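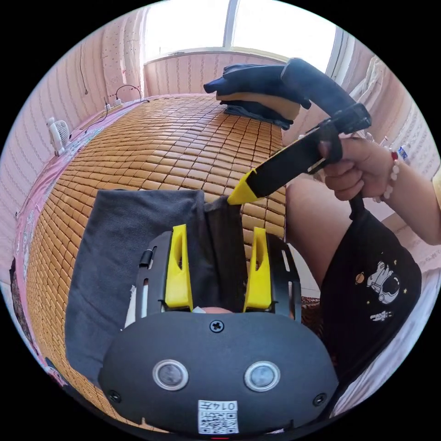 The Gray Shirt

The rate was by the fold, and you had to do it on a bed. It said so in the instructions from Stirwood, a real bed or a mat, no ironing boards, no kitchen counters. So I pushed everything off mine and sat down cross-legged with a gripper in each hand and told myself I'd do 12 before lunch.

I'd done three by the time Hala called.

"Are you being the robot again?" she said. I had her on speaker, somewhere under the pillow.

"I'm not being the robot. I'm showing the robot."

"Show it how to call its mother back."

Hala Saliba is my oldest friend and she thinks the whole thing is hilarious. I get it! You squeeze the handle, the two yellow fingers close, and all of a sudden you're a person who can't pick up her own laundry. The first week I dropped everything. I'd go in for a sleeve and come up with a pinch of mat, or I'd get the collar and the rest of the shirt would slide away from me like it had somewhere to be. My own hands were right there, an inch behind, itching to help, and they weren't allowed.

That was Masanobu's big rule. Masanobu Kaneko ran the training calls for the folding group, and he had this very calm way of telling you your work was garbage. "In number 9 you have used a thumb," he'd say. "The arm in Shibata does not have a thumb." Then he'd wait, and you'd say sorry, and he'd say there was nothing to be sorry for, please do it again.

I was on navy that month, mostly. Navy was easy, I don't know why, I just had a feel for it (also the navy stuff was all new and held a crease). But the gray shirt was my dad's, and it was so soft from washing that it wouldn't stay where you put it. I'd fold the left side in, reach for the right, and the left would flop open again. Over and over. I must have messed it up for most of an hour with Hala listening to me swear.

"Use a different shirt," she said.

"They want hard ones too."

"They want 2000 shirts, they don't care which one."

She had a point. But I kept thinking about how he did it. My dad folded on the bed, standing up, and he always smoothed the thing flat with the side of his hand before he made the second fold, one long slow pass, like he was petting a dog. I used to think it was just fussiness. So I closed the right gripper all the way and laid it on its side and dragged it down the cloth, slow, and the fold stayed down. I pinched the edge with the left and brought it over. It stayed too.

"You went quiet," Hala said.

"Hang on."

I did it again. I did it five more times, the same pass every time, and sent them all in.

Masanobu wrote back that night. I figured I was in trouble, what with the extra step. He said the smoothing motion was not in the instructions, and where did I learn it?

I typed a long answer and deleted it. Then I wrote, at home, and asked if he wanted more of the gray.

He said yes please, as many as I had.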